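Home | Guides | Room Layout | Floors | Storage | Contact

Dividing a Large Open Room with Free-Standing Panels

Guide by Peninah Nzioka. Checked by Lilian Simiyu.

This guide covers setting out upright partition panels in a large room with a hard, level floor, where the panels must be movable and nothing may be fixed to the ceiling. It does not cover full-height stud partitions or anything that has to meet a fire rating. If the room has a sprinkler layout or marked escape routes, get the plan before starting and work from it.

What you need

Panels with their own feet or base plates
Tape measure, at least 8 m
Chalk line or thin floor tape
Small self-adhesive labels
Spirit level
Felt pads or rubber shims
A second person for lifting

1. Measure the room

Measure wall to wall at both ends and in the middle. Old rooms are rarely square. The room used to draft this guide was out by 17 mm over its length, enough to make a row of panels look wrong if it is set from one wall only. Pick the longest uninterrupted wall as the datum and take all offsets from it.

Note the positions of windows, doors, sockets, radiators and any fixed storage. Draw these first. Panels go on the drawing last.

2. Decide where the gaps fall

A gap between two panels does two jobs: it lets people through and it lets light reach the back of the room. For walking through, allow 900 mm as a working minimum and more if trolleys or tables will be moved. Where storage stands on the back wall, line the gap up with it so that people can see it and get to it without walking round the end of the row.

Panels need not stand in one line. Setting one further back than its neighbour keeps a clear passage and still blocks the view from most of the room.

3. Mark the floor

Snap or tape one line along the datum offset. Use thin tape; wide tape gives a choice of two edges and different people will work to different ones. Put a label at each panel position, next to the line and outside the footprint of the base, so that it can still be read when the panel is up. Write the panel number and an arrow for the face side. On pale floors, black tape is the easiest to follow.

Do not use carpet tape or cloth tape on painted concrete. Both can lift the finish.

4. Stand the panels

Bring panels in one at a time and stand them from the far end of the room towards the door. Two people lift, one at each edge. Set the base down, slide it to the mark, then check for plumb on the face and on the edge. Correct with shims under the base. Do not correct by leaning one panel against another.

Panels over 2 m high need a wider base or a return panel at one end. The Molora base plate we use weighs 17 kg and is adequate for the standard height only. The tall Baumgartner panels take a bolted return, fitted before the panel is stood up.
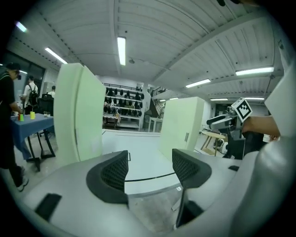 Tall panels set at different depths, with the shelving on the back wall in view through the gap.

If a panel carries a switch plate, it has to be put where the plate can be reached from the side people approach on. Check this on the drawing. A panel turned round after the cable is run costs an afternoon. Any wiring to a panel is work for an electrician.

5. Place the tables

Tables go in after the panels. Keep each one clear of the through route, with enough standing room in front of it for someone to work without stepping back into the passage. Where a table is covered with a cloth, stop the cloth well short of the floor so that it cannot be trodden on. Metal-legged tables should have felt pads on a painted floor.

6. Back wall storage

Open shelving in several tiers suits caps, helmets and similar items that are hung up or taken down often. A low bench at the foot of the unit gives somewhere to sit or put a bag. Leave the depth of the bench plus 600 mm free in front.

For our layout the Pesow unit was fixed at 212 mm above floor level to clear the skirting and the bench rail. Use the dimension that suits your own skirting.

7. Final check

Walk every route in both directions. Push each panel at shoulder height with one hand; it should not rock. Check that doors open fully and that no base projects into a marked route. Leave the floor labels in place until the layout has been used for at least a week, then record any changes on the drawing and remove them.

Drawing reference for the layout described: Flunar 691, revised April.

Related guides

Choosing floor tape for painted concrete
Return panels and bolted corners
Hanging storage for caps and helmets
Levelling tables on an uneven floor

Contact us | Copyright Flunar Guides | Back to top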